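Kuveo サポートセンター
チケット 188:シミュレータ版 Kuveo で、把持したまま目標物が「見つかりません」になる
状態:対応中(評価ライセンス)
製品:Kuveo シーンパック、生活空間セット
起票者:Izzati Subramaniam(Hoddale 評価チーム)
担当:Fiachra Coughlan(Irkico サポート)
起票日:2021年7月9日

Izzati Subramaniam
お世話になっております。導入検討のため評価版を触っています。生活空間セットの課題のうち、物をつかんで指定の場所の真上まで運ぶタイプを100回まわしたところ、7回が同じエラーで止まりました。

TARGET_NOT_FOUND: lid_top

便器のふたの上が見つからない、という主張です。ふたは閉じていて、画面の下寄り中央にあります。人間なら見落とすほうが難しいと思うのですが、ソフトウェアには別の見解があるようです。
再起動、再インストール、設定の初期化は済ませました。この三つを勧める返信が最初に来るのは存じておりますので、先に書いておきます。

Fiachra Coughlan
ご連絡ありがとうございます。用意していた最初の返信が不要になりました。
次の三点を教えてください。
・シーンパックの版
・物体の配置をランダム化しているか
・止まった回だけに共通するもの(つかんでいる物、ふたの上の物など)

Izzati Subramaniam
版は December 版です。配布ページの「最新」というボタンから落としたので、最新なのだと信じています。
ランダム化は有効、乱数の種は固定していません。
共通点はありました。止まった回はどれも、ふたの上に例の茶色い塊が載っています。素材一覧での名前は「organic_clump_b」。なんと上品な命名でしょう。社内のデモでこの課題を流したところ、役員が一人、資料のほうを熱心に読み始めました。
塊が床側に出た回は一度も止まっていません。

Fiachra Coughlan
たいへん助かります。命名については素材担当に伝えます。喜ぶと思います。
推測ですが、塊の衝突形状がふたの基準点にかぶさり、基準点が「物体の内部」と判定されて候補から外れているようです。次をお試しください。

1. scene.yaml の anchor_mode を surface から parent に変更
2. 物体キャッシュを削除
3. 乱数の種を固定し、塊がふたに載る配置で再実行

手順2を飛ばすと古い基準点が読み込まれ、何も変わりません。マニュアルには書いてありません。

Izzati Subramaniam
マニュアルに書いていないことだけ、いつも効きそうに聞こえますね。
手順どおりに変更して再実行しました。エラーは出なくなり、アームは塊の上まで来ます。ただ、今度は別の点が気になっています。

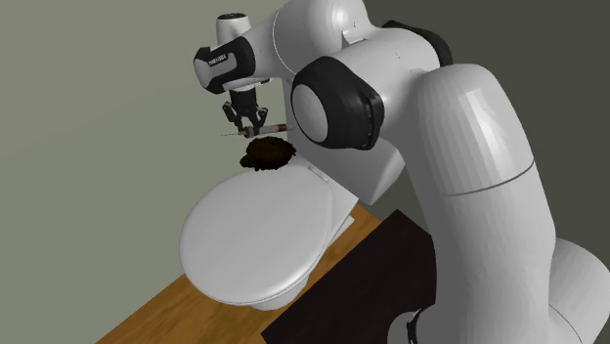

parent に変えてから、到達判定が二本指の中心で計算されている気がします。つかんでいるのは注射器のような細長い物なので、判定してほしいのは針側の先端です。指の中心が合格でも先端は横にはみ出しますし、逆に先端がちょうどよくても不合格になります。ログでは2回、先端の位置は許容範囲内なのに失敗扱いでした。
仕様でしょうか。「仕様です」と返ってくる前に、仕様書のどのページかも伺っておきたいです。

Fiachra Coughlan
仕様書にページがありませんので、仕様とは申し上げられません。不具合として登録しました。
当面は、課題ファイルの tool_point に tip を指定してください。細長い物を横向きに持つ課題では、こちらが正しい設定です。初期値が grip_center なのは、開発当初の課題が立方体ばかりだった名残です。立方体ならどこを測ってもたいして困りませんでした。

Izzati Subramaniam
tip を指定して、失敗扱いだった配置を同じ種で流し直しました。どちらも成功になりました。
残りの確認事項です。
・評価期間を延長できるか。不具合の調査に使った分を、評価に使ったことにはしたくありません。
・Moncrieff 製コントローラ用の出力でも tool_point は引き継がれるか。
・organic_clump_b を別の素材に差し替える方法。次のデモにも同じ役員が出ます。

Fiachra Coughlan
延長は営業に依頼済みです。返事が来しだい、ここに書きます。
Moncrieff 向けの出力では、現行版だと tool_point が落ちます。出力後のファイルに手で一行足してください。修正は次の版に入る予定です。
素材は assets の対応表で差し替えられます。おすすめは「sponge_small」です。大きさが近く、衝突形状も素直で、役員の方にも正面からご覧いただけます。

Izzati Subramaniam
sponge_small に差し替えました。課題名が「検体採取」のままなので、スポンジから検体を採ることになりますが、当面これで進めます。
延長の返事をお待ちしていますので、チケットは開けたままにしておいてください。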